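Drarer Tabletop Set: bowls and small utensils

Overview

Drarer is a collection of short tabletop recordings covering one family of kitchen tasks: placing, turning and lifting a small utensil in a bowl. This card covers the Flarberg portion, recorded in April. Portions from other rooms have their own cards.

Contents

54 recordings, split into 8 folders by task variant. Each folder holds the video streams, a plain text task line and a notes file. Total size is almost 400 GB uncompressed. Folder 6 was re-exported after a naming error -- use the copy marked Purba, not the older one.

Table and background

The table is covered with a black cloth. It is not ironed or stretched between recordings, so folds move from one recording to the next. The wall is left as found and is not masked in any stream. Scuffs and specks on pale surfaces are part of the data -- do not treat them as sensor noise.

Sample stills

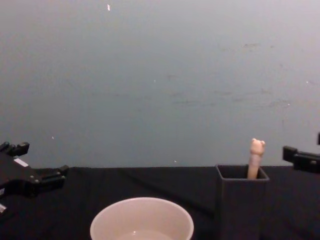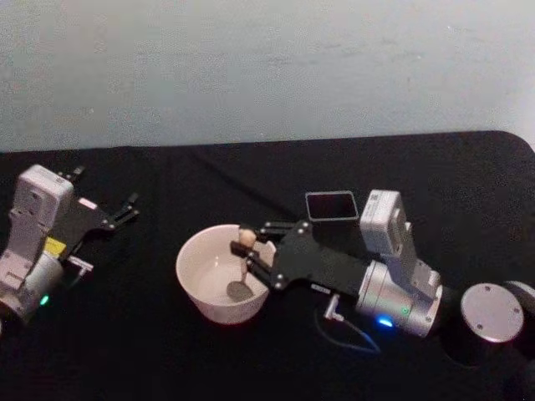

Second still: white ceramic bowl with a wooden utensil standing in it, round knob at the top.
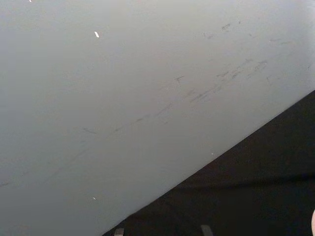
Known issues

- Exposure differs between streams. Black cloth may lose detail in the darker ones.
- Close views of plain surfaces give few stable features for matching.
- Task lines use "spoon" and "utensil" for the same item. Irum, the label checker, accepts both.

Versioning

Folder names do not change between releases. Corrections are listed in the notes file of the folder concerned.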